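疫霉

瓦桑蒂把第四棵杜鹃从盆里倒出来的时候，根球散了一半。她用拇指搓了搓一条细根，外皮滑下来，剩下里面一根白线，像抽掉了绝缘层的电线。

“根腐。”她说。

哈普里特站在温室门口，手里还拿着肥料单。他认定是缺铁。叶子黄，叶脉绿，书上就是这么写的。三月底他已经按缺铁喂过一轮螯合铁，四月初又喂了一轮，叶子照样往下垂，傍晚浇了水，第二天早上还是垂着。

“我以为是干的。”他说。

“你浇了多少？”

“每天一遍。热的时候两遍。”

瓦桑蒂没有接话。她把花盆倒过来看底下的孔。苗圃去年换了供应商，新盆的孔开得小，坐在地布上，水出不去。基质也换过，里面细料多，抓一把能捏成团。这些单看哪一样都不要紧。

克利斯尼斯苗圃一共有149盆这个品种的杜鹃，摆在三号棚的北半边，是希拉德公园订的，五月交货。订单是哈普里特谈下来的，他来苗圃第二年，第一次自己签单。公园那边的联系人叫哈特穆特·扬森，电话里说话很慢，每句话后面都要停一下，让人不知道他说完了没有。

“能治吗？”哈普里特问。

“已经烂的治不了。没烂的可以保。”瓦桑蒂把那棵杜鹃装进塑料袋，扎紧，在袋子上写了棚号和排号。“先送检。别的先不要动，水停掉。”

“停水？都蔫成这样了。”

“停掉。”

他去关了滴灌的阀门，回来的时候鞋底沾着三号棚的泥。瓦桑蒂指了指门口的消毒垫。垫子是干的，早就没人往里添药水了。她叹了口气，自己去提桶。

样品是库马雷桑开车送去镇上的诊断室的。他回来时已经过了中午，带回一张收据和一袋炸土豆饼，放在工作台上谁也没吃。诊断室说要等培养结果，快速试纸倒是当场做了，两条线。

下午他们开始分苗。办法是瓦桑蒂定的：一盆一盆脱出来看根，根白的放东边的架子，根褐的装袋，拿不准的单独放一排，挂黄牌。每看完十盆换一次手套，刀在酒精里泡着。哈普里特负责脱盆，她负责看。库马雷桑推着小车来回跑。

活儿干得很慢。一开始哈普里特还会猜，看着叶子说这盆没事，那盆完了。猜错了几回以后他就不猜了。有一盆叶子油绿，花芽鼓得很满，脱出来半边根都是褐的。瓦桑蒂说杜鹃就是这样，根坏了叶子要过些日子才知道。

“像我爷爷。”库马雷桑说。

没人笑，他又推着车走了。

快到四点，乌莎·雷迪从办公室过来。苗圃是她和丈夫一起开的，丈夫走了以后她一个人管，三号棚就是那之后盖的。她在架子前走了一个来回，看了看堆在墙边的袋子，问还剩多少好的。

“91盆。”瓦桑蒂说，“黄牌的不算。”

“合同是多少？”

哈普里特说了全数。乌莎点点头，好像这个数字她本来就不知道似的。

“你打电话给扬森先生。”她对哈普里特说，“今天打。”

“要不要等培养结果出来？也许黄牌里还有能用的。”

“等出来了再告诉他，他就会问你今天为什么不打。”
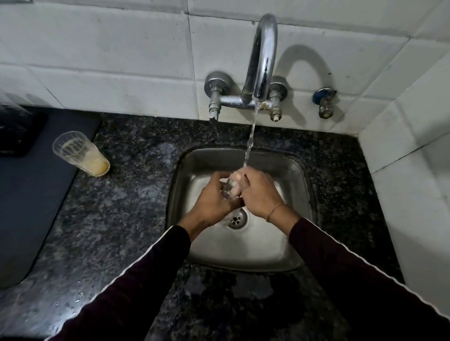
他在办公室外面的走廊上打的电话，来回走了好几趟才按下号码。他把事情从头说了一遍，缺铁的那一段也说了。说到螯合铁的时候他觉得脸上发热，但还是说完了。

那边停了很久。

“那些好的，”扬森说，“你能保证是好的吗？”

“不能。”哈普里特说，“根看着是好的。瓦桑蒂说还要隔离观察，中间再抽检两次。如果抽检有问题，我们一盆也不交。”

又停了一下。

“公园里有一片老杜鹃，”扬森说，“比我年纪大。你把病带进来，我就没有地方去了。”

“我明白。”

“晚一点交没关系。秋天种也行。你把检测单发给我。”

哈普里特说好，等着，不知道对方是不是还有话。过了一会儿电话挂了。

他回到三号棚，瓦桑蒂正蹲在地上，把地布掀起一角。下面是一层黑泥，积着水，有股酸味。她让他也蹲下来闻。

“这一半的地布全要揭。”她说，“底下铺碎石，架子抬高，盆不能再坐在地上。浇水之前先掂盆，沉的就不浇。”

“铁呢？”

“根好了，铁它自己会吸。”

他把这句话记在肥料单的背面，下面又写了碎石、架子、消毒垫。写到盆的时候他停下来，问原来那家供应商的电话还在不在。瓦桑蒂说在伊耶手里，伊耶去年退休了，种了一院子辣椒，打过去他会讲辣椒讲上半个钟头。

“那也得打。”

“明天打吧。”

库马雷桑把最后一车袋子推出去，轮子在门口的消毒垫上压出两道湿印子。天还亮着。哈普里特换了一副手套，走到挂黄牌的那一排，端起第一盆掂了掂，很沉，又放回架子上。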